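Home > Reading Popular Fiction > Handouts > Week 3

Week 3: The homecoming plot
Asger Toft, 03/09/2019

Hello again! I promised I'd type up what I said about homecoming stories, as half of you were still hunting for chairs when I started, so these are my notes with the rambling left in.

We're reading Cultach, chapters one to nine. If you've got the old paperback, stop at page 127 (the new one has bigger print and runs to page 168, same words). Please don't read the blurb on the back. It gives away the business with the ferry.

The set-up first. Morag Benach is 27 and comes back to the island for her aunt's funeral, meaning to stay until the end of June. You've met this story before, I'm sure: someone left, someone stayed, and there's a house to be sorted out. What I like is how long the author makes us wait before anyone mentions why she went. We get hints from the minister, then from the woman in the shop, and they don't agree with each other!

Things to look out for as you read:

Who calls her Morag and who calls her Miss Benach. It changes in chapter four and I missed it the first time.

The letters from Thiele. He's meant to be the steady one, the man she could marry and be comfortable with. Do you believe him? I go back and forth. His second letter seems kind until you read it aloud.

Chores. There's a lot of washing, folding and mending in this book, and the big talks nearly always happen over it. Chapter six is one long quarrel across a laundry basket and I think it's the best thing in the first half.

Faith. Morag has stopped praying and hasn't told her mother. Mark the places where she nearly does.

A word on guilt, which we ran out of time for. In Julness, last week's book, the heroine knew exactly what she'd done. Morag doesn't, she was only nine, and everything she believes about that winter comes from other people.

For next week, bring one paragraph you'd cut and be ready to defend it. Mine is the sunset in chapter two, sorry.

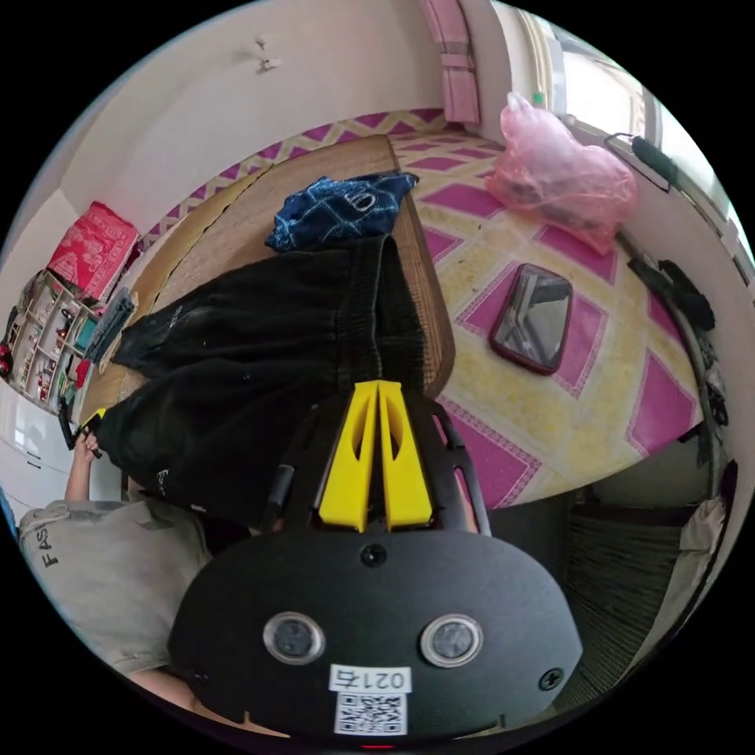

Chores: one end of a pair of black trousers in hand, over a woven straw mat.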